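Chapter 5
Closures: Why the Lid Matters More Than the Bottle

Draft text for the second printing. Nadège Pons, with notes from Timothée Vidal.
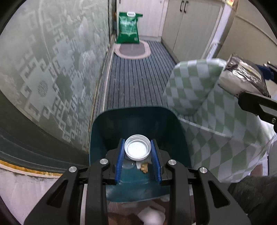
5.1 Where we are

Chapters 1 to 4 did the walls. Resin, glass, wall thickness, how a bottle gets blown. Fine. Now the hole at the top. Most packages that fail in the field fail here, and most students spend the least time on it, so slow down a little.

A closure has two jobs. Keep the contents in. Let the contents out when someone wants them. Every design in this chapter is a deal between those two. A cap that never leaks but needs a wrench is a bad cap. A cap that opens in a pocket is a worse one.

Before you read on, get five containers from your kitchen or bathroom. Different kinds. Open each one, close it, open it again. Write down what your hand did. Twist, push, pull, squeeze. You'll need the notes in 5.4.

5.2 Words you need

Finish. The part of the container that takes the closure. Threads, rim, everything up there. Odd word, comes from old glassmaking, when the mouth of the bottle was the last thing made. Nothing to do with how shiny it is.

Land. The flat top of the rim. This is where the seal happens in most screw caps. A nick in the land and you have a leak, no matter how hard you tighten.

Liner. Soft layer inside the cap. Gets pressed against the land. Foam, paper pulp, rubber, layered film. Some caps have no liner and use a molded ring instead, see 5.6.

Skirt. The side wall of the cap. Threads on the inside, usually some kind of grip on the outside.

Knurling. The ridges on the skirt. Not decoration. Wet fingers, soapy fingers, old fingers. Metal caps get theirs rolled in, plastic caps get them from the mold.

Application torque. How hard the cap was put on.

Removal torque. How hard it is to get off. Usually lower than application torque, and students always guess the other way. The liner relaxes after capping, the plastic creeps, the grip on the threads eases off. Albane Picard covers creep properly in Chapter 7, we only borrow it.

5.3 A short case: the Drarholm returns

Courtois sold a liquid floor cleaner in a plastic bottle with a metal screw cap. No trouble for years. Then in April the warehouse at Drarholm sent back 795 bottles, all with sticky shoulders. Cleaner had crept out under the cap and dried there.

First guess was the capping machine. Checked, fine. Second guess was the bottle, maybe a bad mold. Inès Mallet measured the finishes and they were in spec. Land was flat, threads were good.

It was the liner. Purchasing had switched to a cheaper one from Tetach, same thickness, same diameter, same drawing number even. But the new foam was slower to spring back. Warm truck, cool warehouse, warm truck again. Bottle swells and shrinks, liner is supposed to follow, liner did'nt follow. Small gap, slow leak.

Two things to take from this. A closure is a system, so you test the cap and the bottle and the liner together, with the real product inside. And a test at one temperature tells you about one temperature.

Perrine Coste, who ran the follow-up at Vostmont, kept the old liner and dropped the torque a bit. People had been complaining that the bottle was hard to open anyway.

5.4 Four ways to hold a lid on

Back to your notes. Nearly everything you opened will fit one of these.

Threads. The screw cap. Turning pulls the cap down onto the land. Cheap, can be opened and closed many times, forgiving. Slow to open.

Snap. A bead on the cap jumps over a bead on the container. Fast. Wears out, and the feel changes as it does.

Friction. Corks, stoppers, paint can lids. Holds because it is squeezed. Sensitive to size, so the tolerances have to be tight or the material has to be soft.

Crimp. Metal bent around the rim, as on a soda bottle. Very strong seal, and you generally need a tool to get in. Not meant to go back on.

Some packages use two at once. A flip-top on a shampoo bottle is often a snap lid sitting on a threaded base. If one of yours did'nt fit anywhere, bring it to class.

We take threads first becuase the numbers are easiest. Have a ruler and the thread table from the back of the book ready before you start 5.5.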